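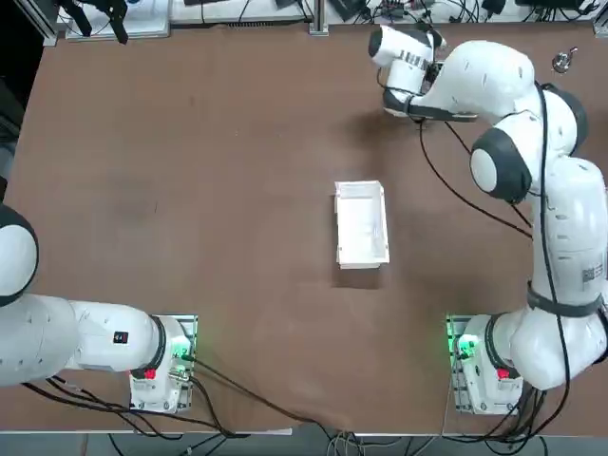
Two-arm bench, both bases powered, box in the middle. Checked 11th February.

BENCH CHECK SHEET - TWIN ARM BUILD
Benbridge shared workshop, back bench
Checked by: Italo Lombardi
Sheet goes in the folder under the bench when done. Marks are OK / FIX / WATCH / N/A. Comments as I went, sorry for the handwriting, typed up after.

1. TABLE AND MOUNTING

1.1 Table steady, no rock when pushed at the corners - OK
Bit of give at the back left if you really lean. Same as before.

1.2 Mounting plates, bolts tight, both sides - OK
Left plate took an eighth of a turn on one bolt. Right plate nothing. Paint pen marks redone on both, the old ones had rubbed off so you couldnt tell if anything had crept.

1.3 Table surface - WATCH
Scuffs and worn patches. Not a safety thing but the sucker feet on the old jig won't hold on the worn bits any more. Don't rely on them.

1.4 Metal strip on near edge - WATCH
Run a thumb along it (carefully). No burrs that I could find. Cables go over that edge though, see section 3.

1.5 Loose items on the bench - FIX
Small round metal fitting up by the far right corner, next to the right arm. Belongs in a tub. The arm can reach that corner easily enough and a fitting under a joint is how we got the dent in the last cover. Moved after the check. Whoever is using the bench: clear it BEFORE power on, not after.

2. ARMS

2.1 Power lights on bases - OK
Green on both.

2.2 Stop buttons - OK left / FIX right
Red button on the front of each base. Left pressed, arm dropped out, reset fine, did it 3 times. Right stopped every time but on the second go the button was slow to come back up. Feels gritty. Not happy with it. Still stops the arm so not taking it out of service, but it wants opening up and cleaning this month. If it sticks again, tag it and leave it off.
Also: both buttons are at the bases, so you have to reach in towards the arm to hit one. Want the separate one on a lead finished. Virnix box for it is in the drawer, needs wiring. Been in the drawer a while.

2.3 Joint covers and caps seated - OK
Went round all of them with power off. Nothing rattles.

2.4 Play in joints, power off, by hand - WATCH
Left: fine all the way along.
Right: tiny knock at the wrist. Might be the gripper mount and not the joint itself. Couldn't decide. Do again with gripper off.

2.5 Strap on right arm lower link - OK
Black strap, snug, no fraying. Check it isn't over a seam next time it gets moved.

2.6 Labels readable - OK
Barcode stickers on the right arm still stuck down. Black and red label on the left fine. Please don't clean labels with the thinners.

2.7 Gripper fingers, right - OK
Clear of the table at the park position. Pads wiped.

2.8 Gripper fingers, left - OK
Arm was swung out to the left for this so had to go round the side to see it. Pads ok, one screw nipped up.

2.9 Arms can't meet in the middle - FIX
The limit in the Tandov file is set for the old spacing. Bases were shifted when the table was swapped and nobody updated the number. Should be 400 mm minimum between wrists until we've measured again. Slow speed only until done. Written on the whiteboard as well.

3. CABLES

3.1 Right arm outside cable - FIX
Runs down the outside of the arm and loops out too far from the links. Catches on things when the arm folds. Needs a couple more clips, soft ones, leave slack at the elbow or it'll pull at the plug. I'd do this one first.

3.2 Base cables to near edge - FIX
Bundles from both bases go straight over the edge and down to the floor. No edge protection. Split some trim over the metal strip, there's a length left from the Zanetti job on the shelf (cream colour, who cares).

3.3 Long black cable, left base to middle of the table edge - WATCH
Lies diagonally accross the bench. Fine for now but it's in the way of your hands when you load. Reroute with 3.2.

3.4 Trip risk on floor - FIX
Cables come down on the side where people stand. Tie them up under the table, nothing resting on the floor. I've taped them down as a stopgap. Tape is not the answer, will lift within a week on that floor.

3.5 Back row wiring - FIX
Tangled. Black wires all in together behind the boxes, no idea which supply is which without following each one by hand. Label both ends. Then tidy. In that order please, last time it was tidied first and we lost an evening.

3.6 Plugs and leads, visual - OK
No cuts, no scorch marks, nothing warm after running. Extension not daisy chained (checked, it was in January's sheet).

4. WORK AREA

4.1 Box position - OK
Open white box, centre of the table between the arms, long sides front to back. Empty for the check and should be empty for any first run after changes. It slides if knocked, no fixing. Fine at slow speed. Wants two stops screwed down if we go faster.

4.2 Frame post at back - OK
Tight top and bottom. Nothing hung off it that shouldn't be.

4.3 Raised platform, back left - WATCH
White unit sits on it ok. Black piece hanging down in front swings if you bump the bench. Put a second tie on it.

4.4 Reach line on the floor - FIX
None at the mo. Needs marking, 1000 mm out from the bench edge, yellow tape. Keep bags and stools behind it.

4.5 Lighting - OK

4.6 Extinguisher - OK
By the door, in date, ticket number 763. Not blocked for once.

5. RUN TEST

5.1 Start up with no one inside reach - OK

5.2 Each arm home to park, slow - OK
Right one a bit jerky coming off the top. Could be the cable dragging, see 3.1. Do again once clipped.

5.3 Both arms together, slow - NOT DONE
Not until 2.9 is sorted.

5.4 Power cut while arm is raised - OK
Sags a little, doesn't drop. Hands out from under it all the same.

TO DO, IN ORDER
Clip right arm cable (3.1)
Measure spacing, update limit (2.9)
Clean right stop button (2.2)
Edge trim and get cables off floor (3.2, 3.4)
Floor tape (4.4)
Label back row (3.5)
Virnix stop on a lead

Single arm use ok, slow speed, one person on the button. Two arm use NO until 2.9 is ticked and initialed.
Next full check end of February or after any change to the mounts, whichever comes first.

I.L.

Added later: trim is not on the shelf. If you've had it say so, otherwise I'll get some.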